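About Dandia

Dandia is a small shared workshop that builds robot hands. We did not set out to build robot hands. The plan was to build one machine that would put the cutlery away, and everything on this site is what happened on the way there.

The building dates from 1983 and has been rewired by several people with different ideas. Members pay for a bench and a key. A good deal of the work goes home with them anyway, to be finished at the kitchen table.

What we work on

Our main project is called Sampaio. It's a two-finger hand with foam-faced jaws on black linkages, and its job is to pick up the things people eat with. Chopsticks are thin, they roll, and they lie across each other in ways that make a simple grasp plan look silly. We test on a patterned tablecloth because people own patterned tablecloths.

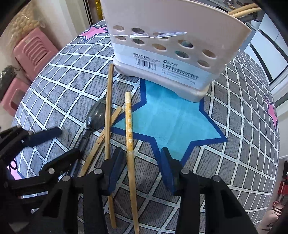 How we test

A test session takes place at a round table in an ordinary home, with a beige plastic caddy and whatever goes in it. Each session is 100 attempts, written down one by one, including the embarrassing ones. We have 797 attempts in the log for the current jaws and have stopped reading the early pages aloud at meetings.

The rules are short. Every piece ends up standing in a compartment. A piece on the floor counts as a failure, even if it was a very good throw. 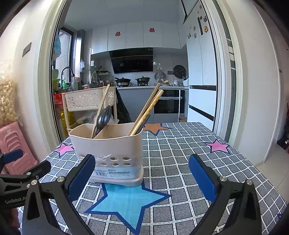
Jaws open at the caddy, with the spoon on the left and chopsticks on the right.

Spoons have a project of their own, Jindel, which covers grip on narrow handles. A shiny metal handle and a chopstick want different things from a pad, and the pads have so far sided with the chopsticks. Jindel has its own shelf, its own notebook and 438 entries on the subject of handles.
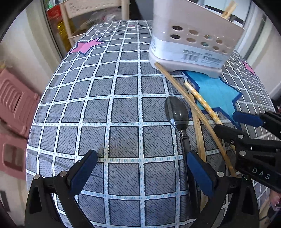 Staretti, our other half

Staretti is the teaching side of the workshop. It runs a beginners' build course every January, when the heating works hardest and accomplishes least. You bring patience and a screwdriver — we supply the parts, the foam and the bad advice. No experience is needed, though owning a table helps.

Page last updated 12 September 2025. The cutlery is still mostly put away by hand.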